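Grakton forum > Planning and control > Handover release triggers too early

28 March 2019

lanefiller
Gripper lets go before the person has a real hold on the can. Or the other way, it hangs on and they have to yank. Running Gradness 3 for the planner, stock Grakton force node, wrist sensor only, no finger sensing. Threshold is on raw z force. Anyone got this behaving?

mothbolt
Raw z is your problem. You need to subtract gravity in the tool frame first. If the can is tilted the load moves over to x and y and your threshold means nothing.

lanefiller
Gravity comp is on. Payload set for a full can tho. Same number for the short ones and the tall ones, maybe that's it

mothbolt
So it's on but wrong. Weigh it when you close the gripper. Average 16 samples while the arm holds still, store that, compare against it later.

Bernadette Mac Suibhne
Disagree that weight is the main thing. We did all that in August and still had early releases. Ours was the filter. Low pass had so much lag that the release fired on a bump from when the arm stopped. Log at the full rate and look at the time stamps before you touch the payload.

mothbolt
You can have both problems.

Bernadette Mac Suibhne
Sure. But fix the lag first or you'll be tuning against noise.

lanefiller
ok logging at full rate now. Stop bump is there, ugly, dies out after 17 ms or so it claims. Threshold node was reading right through it. Going to hold off the release check until the arm reports settled.

Other direction is the same code with the sign flipped, person to gripper. Close trigger is just distance from the depth camera plus a contact check. Tall can, held at an angle:
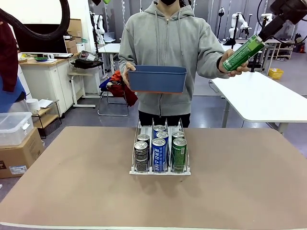 mothbolt
Don't share the code between give and take. Giving, you wait for load to drop. Taking, you wait for contact and then for load to rise, and the hand is still pushing on the thing the whole time. Two state machines. Lacson has them split out, steal from there.

lanefiller
Lacson needs the newer message types, I'd have to move the whole stack

Bernadette Mac Suibhne
You don't. Copy the two state files, keep your own messages, change the topic names. And put a timeout on the take side, 2,000 ms is fine. If load never rises, open and back off along the approach line. Do not replan from there, the planner will happily swing through somebody's wrist.

pell_k
Is the settled flag latched in Gradness 3? On mine it stayed true from the previous move

lanefiller
oh. checking

lanefiller
Yep, latched. Clearing it by hand at the start of each move for now. Will post the log once I've split the states.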